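Folding trousers: notes on a sequence that holds

Most instructions for folding trousers assume a pair with a sharp crease and a firm waistband. Combats, joggers and anything with a side pocket behave differently, and the usual method leaves a lump one third of the way up. I have been keeping notes on this since September and the sequence below is the one I now use.

The surface matters more than I expected. A bed is too soft and the fabric creeps. A hard, flat top at waist height is better, provided it is wide enough to take the garment lengthwise without either end dropping over the side. Finished items and the tray go to the back, so the full width at the front stays free.

1. Lay out lengthwise

Put one leg on top of the other and run the garment left to right across the table. Waist end to whichever hand is stronger. Do not smooth anything yet. Camouflage prints make this stage slower, as the blotches hide both the seam and the edge of a pocket. On pink camo I find the seam by touch and then check by eye.

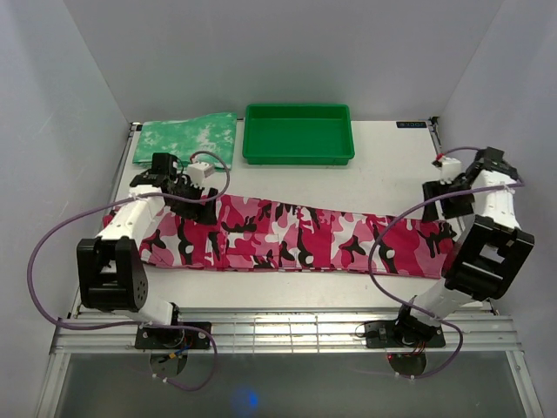
2. Take out the twist

A garment that has come out of a basket nearly always carries a twist, and folding over it locks it in. Hold both ends, lift slightly, pull until the middle straightens, and lower it again. One pull is normally enough for cotton. Stretch fabric needs two, with a pause between them, or it springs back.

If one end is gripped higher than the other, the slack collects in the middle as a long roll. Stop there, put both ends down and start the step again. Trying to flatten the roll with the palm only pushes it towards the hem.

3. Fold in half, then in thirds

Hem to waist first. Then divide what remains into three and fold from the doubled hem end. Valentina Núñez argues for quarters, which suits her shelves at Carano but gives a thicker block than my drawer will take.

Pockets should be emptied and pressed flat before the first fold. A pocket bag that has turned back on itself adds more height than a full layer of cloth.

4. Set aside by thickness

Thin cotton goes down flat and stays flat. I keep it separate from trousers and fleece, which need a heavier item on top for a few minutes.

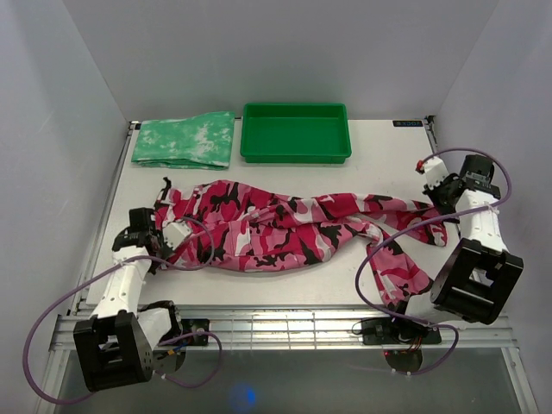
The same rule applies to a drawer: heavy at the bottom, thin on top, folded edge facing out. Dexter Ridgeway stores everything upright in rows and reports no trouble, but his drawers are deeper than mine and I could not get joggers to stand.

Remaining problem: elasticated cuffs. They pull the hem in and the first fold is never square. I have tried folding the cuff under before step 3, with mixed results. Lamduan Srisuk suggests turning the cuff inside the leg, and I will try that on Monday's wash.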